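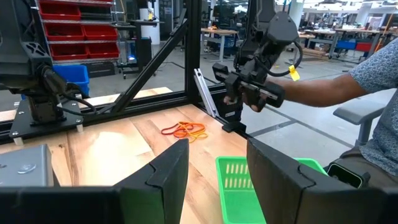 Does a person have to be outside the marked area before an arm is switched to hand guiding?

Under the current draft, one trained person may stay within reach, provided the arm being guided is in the reduced-speed mode and every other arm on the same table is in a monitored stop. Anyone else stays behind the line.

That is the wording I propose for section 4 of the bench practice note. Replies to Effie's points follow inline.

On 22nd August, Effie Chisholm wrote:

> 4.2 says "the operator shall not touch the end effector while drives are
> energized." Read literally this prohibits hand guiding, which 4.5 then
> permits. Stinden flagged the same conflict in February and I can't find
> that it was ever closed.

It was not closed. Béla had it down as editorial and it dropped off the list. I suggest 4.2 read: "The operator shall not touch the end effector while drives are energized, except in hand guiding mode as set out in 4.5." Then 4.5 carries all the conditions and 4.2 stays short.

> 4.5 gives a speed limit but no point of measurement. Flange or fingertip?
> With long fingers or a long workpiece the difference matters.

Fingertip, or the far end of the workpiece if one is held. A bar gripped near one end moves a good deal faster at the other end when the wrist turns. Up to 50 mm/s at that point is what Prarnier uses on its benches and I see no case for a higher figure in a general note. Gijs wanted the limit at the flange for ease of checking. I don't think we can defend that on paper.

> 4.7, shared tables. Two arms with overlapping reach are treated as two
> separate cells. They aren't.

Agreed. Proposed text:

"Where the reach of two or more arms overlaps, the arms and the table shall be assessed as one cell. An emergency stop shall act on all arms in the cell."

Cieślak has asked for 12 months to rewire existing tables. Alasdair said 18 on the call. I would go with 12 and let sites apply for longer.

> 5.1, cables. "Cables shall be secured" is not testable.

Try: "Cables shall be routed so that they cannot be caught by the arm, the gripper or the workpiece at any point in the permitted range of motion. This shall be checked by jogging each joint to its limits after any change of tooling." Tags and labels on cable loops should be covered by the same check. Loose parts on the table are dealt with in 5.3 and I would leave that clause alone.

Open items on my side:

- definition of "trained person" (Risen has a text, not yet circulated)
- table height, currently 970 mm in Annex B with no source given
- whether Annex B is normative at all

If there are objections to 4.5 or 4.7 please send replacement wording with them.

Ciarán Breathnach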